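Flat-Pack Table and Chairs to Go to 18 Reading Rooms

The Herrera Community Library System will place white tables and chairs in 18 branch reading rooms beginning in March, under a supply agreement with Komel. The program provides 68 pieces in all.

The tables are put together upside down, with the legs set into the corners of the frame before the piece is turned over.

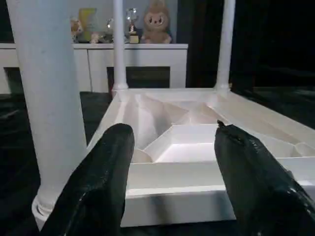

Photo: Hirnard Press Office

Staff at the Hirnard branch will receive the first delivery. Each branch is asked to set aside 30 minutes per table and to work on a clean, level floor – carpet is acceptable. Chairs are to be checked at every joint before they are put into use, and any piece that rocks should be held back for replacement.

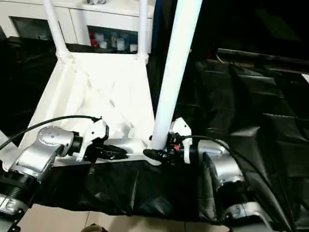
Will the old furniture be thrown away?
Pieces in fair condition will be offered to local schools, and the remainder will be recycled through the Bamard depot.

Branches should keep all paper and card until the furniture has been inspected. Komel will accept returns for 22 days after delivery, provided that the packing material is included.
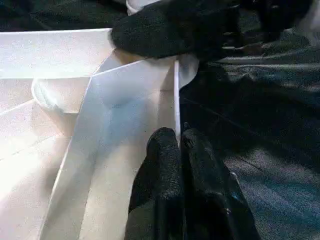
Folded sheets may be stored flat with the delivery note. Reading rooms will stay open during the change, although seating at Hirnard will be limited until noon on delivery day. Requests for additional chairs may be submitted at any branch desk.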